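Zemby opens bedding and towel sorting room at Ranarness

Monday service to start in the new year for households, guest houses and holiday lets

RANARNESS, December 2019 - Zemby, the household linen reuse company, has opened a sorting and folding room at its Ellery Street premises in Ranarness. The room will handle pillows, pillowcases, towels, flannels and light bedding handed in by local households and by the guest houses along the front.

Until now, everything collected in Ranarness was sent by van to the company's depot at Goltar, 49 miles away, and sorted there. The new room means that items can be checked, folded and passed on in the town where they were given. Zemby expects it to deal with some 600 items a week once it is fully running.

Work on the Ellery Street building began in September. The walls have been painted white and the sorting surfaces are white as well, so that marks and loose threads show up against them.

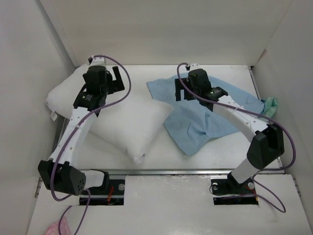
Pillows and cloths are sorted on the same surface but leave it by different routes. A pillow is checked for shape, for lumps in the filling and for splits along the seams. If it passes, it is put in a clean cover and stored flat. Towels and other thin cloths are opened out, looked over on both sides and folded to one of two sizes, bath or hand. Anything that does not fit either size is rolled and kept in a separate bay.

Bronwyn Tautahi, operations manager at Zemby, said: "Most of what comes in is perfectly usable. It arrives in a heap at the bottom of a bag, and it takes time to get it flat and see what you have. We wanted a room set up for that one job, with good light and enough space to lay a bath towel out fully."

Care labels are left on wherever possible. Zemby asks people handing in pillows not to cut them off, as the sorters use them to check the filling and the washing instructions. Pillows with no label are still accepted but take longer to process.

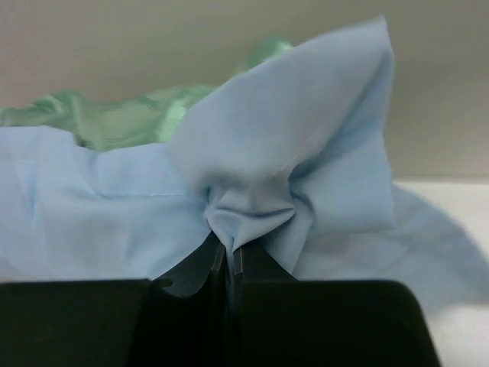
Folding has taken up most of the training period. Staff at Goltar used to fold from the middle of the cloth, and the results varied from one person to the next. The Ranarness room is using a method drawn up by Shiyu Shi, who runs training for both sites. The cloth is first shaken out and laid down, then the corners are found, and only then is a fold made. Picking up a light blue cloth by a bunched fold, for instance, brings it up in a peak with creases fanning out from the grip, and the seam ends up somewhere in the rumpled part at the side. Satin-type fabrics are handled after the towels, as they slip when stacked and need a band round each pile.

"It is a slow way to start and a quick way to finish," said Shiyu Shi. "By the end of the second week the piles were standing up straight on the shelf."

The room has 7 staff, two of them part time. Kane Prendergast has moved from Goltar to lead the team.

Folded items will go to housing charities and to Zemby's own shop next door. Items too worn to pass on will be cut down for cleaning cloths. Guest houses and holiday lets can book a collection, and households can bring bags to the side door on Mondays between 9am and 4pm. Bags should be tied, and everything in them should be washed and fully dry. Duvets, electric blankets and mattress toppers cannot be taken at Ellery Street and should still go to Goltar.

Media contact: Warrick Tapsell, Zemby press office
Collections and bookings: Aleksandra Czerwiński, Ellery Street, Ranarness

ENDS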